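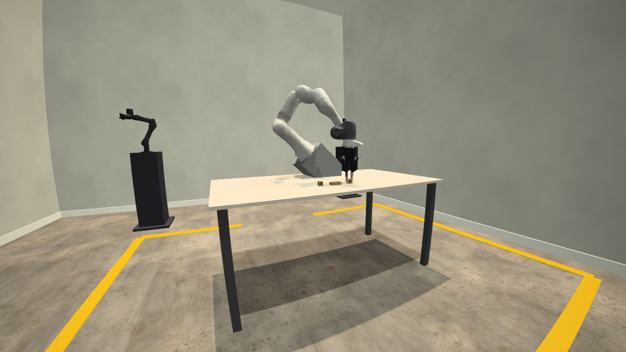 Figure 5. Rectangular table with square legs, shown in perspective.

Unit 5: Drawing Furniture in Two-Point Perspective

Students should read this handout before the October studio session. It assumes that the exercises on the horizon line in Unit 4 have been completed.

5.1 Terms
The horizon line represents the eye level of the viewer. A vanishing point is the place on that line where a set of parallel edges appears to meet. In two-point perspective, vertical edges remain vertical, and the two sets of horizontal edges recede to separate points.

5.2 Eye level and the tabletop
When the eye level is only slightly higher than a surface, the surface appears as a thin, stretched shape. As the eye level rises, the shape opens. Beginners often draw the top too wide from front to back. Check the depth against the full width of the table before adding the legs.

5.3 Placing the legs
Draw the footprint of the table on the floor first, using the same vanishing points as the top. Join the corners with light vertical lines. A leg farther from the viewer is shorter on the page, and its foot sits higher.

5.4 Exercise
Set the vanishing points 400 mm apart on a large sheet. Draw the Saha table from the measured plan on page 49, then repeat the drawing with the eye level raised. Leave all construction lines visible.

Reading: Tredevine Drawing Course, pages 49 to 57.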